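The Candy Bowl Goes to Bed

My grandmother kept sweets in a cookie tin so old that the lid had to be pried off with a butter knife, and we could hear that knife from anywhere in the house. You'd be out back with the dog, and there it went — scrape, pop — and five cousins came running. I've been chasing that sound my whole grown-up life, which is a fancy way of saying I own too much candy.

I live in Trullutwood now, up on the hill side, 174 steps from the bus stop (my knees did the counting). It's a one-bedroom with a kitchen about as wide as an ironing board, so anything that needs spreading out gets done on the bed. Laundry, taxes, gift wrapping, and every few weeks, the snack sort.

The snack sort started in December two years ago, when Divina Yap and I ran the treat table for our building's holiday party and came home with three grocery sacks of leftovers. We dumped the whole lot on her bed and sat there till midnight making piles. Chocolate here, hard candy there, and a pile of things neither of us could name but both of us kept eating. I think I laughed more that night than I did at the party! After that I was hooked.

So I do my own now. I pull everything out of the drawer, the coat pockets, the side pouch of my work bag and the secret spot behind the rice, and out it all goes on the bedspread. Mine is pink with big white daisies and the word "Simple" in curly black script, and I do love it, even if it shows every crumb. A bowl sits in the middle. For years it was a nice glass one from the Dalisay housewares shop, until I knocked it off the nightstand, and these days I use plastic and sleep better.

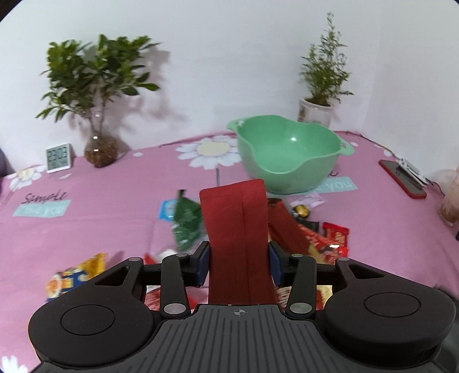 Chocolate should never share a bowl with mints, according to Efren Salazar, because by the next morning the whole batch tastes like toothpaste, and he would sooner give up the mints altogether. Jerome Layug took the other side when I brought it up at lunch. He likes his chocolate a little minty and says the separate-bowl people are making work for themselves.

I'm with Efren, mostly. Anything with mint in it goes in a jelly jar with a tight lid, and so does anything with coffee. Foil-wrapped rounds can go in with whatever they like. Chewy fruit stuff I keep together, away from the window, after one bad summer when a whole handful melted into a single fruit brick. (I ate it. It took a while.)

About the bowl itself, I have opinions. Get plastic, get something with a handle, and if you can find one with a pouring spout, grab it. Mine is mint green and has both. A spout on a candy bowl sounds silly until you're trying to tip small packets into a jar without chasing half of them under the pillows. I've seen them sold for batter, and I'm sure they're great for batter, but I haven't made a pancake since I moved in.

Then there's the question of what to keep. I used to be strict about dates on the packages. Now I'm strict about chocolate, medium about chips and crackers, and very relaxed about hard candy. Gerardo Baluyot once mailed me a box of sweets that took so long to get here by way of Usard that I'd forgotten he'd promised it. 3078 miles, he figured, with a detour. Half the chocolate had gone chalky and pale and the rest was perfect, and I stretched it out one piece a night after dinner.

If you want to try a sort yourself, shake the bedspread out the window when you're finished, and check under the pillow before you turn in. I found a toffee stuck to my elbow once at three in the morning. I'm due for another sort soon, and Divina is bringing a sack.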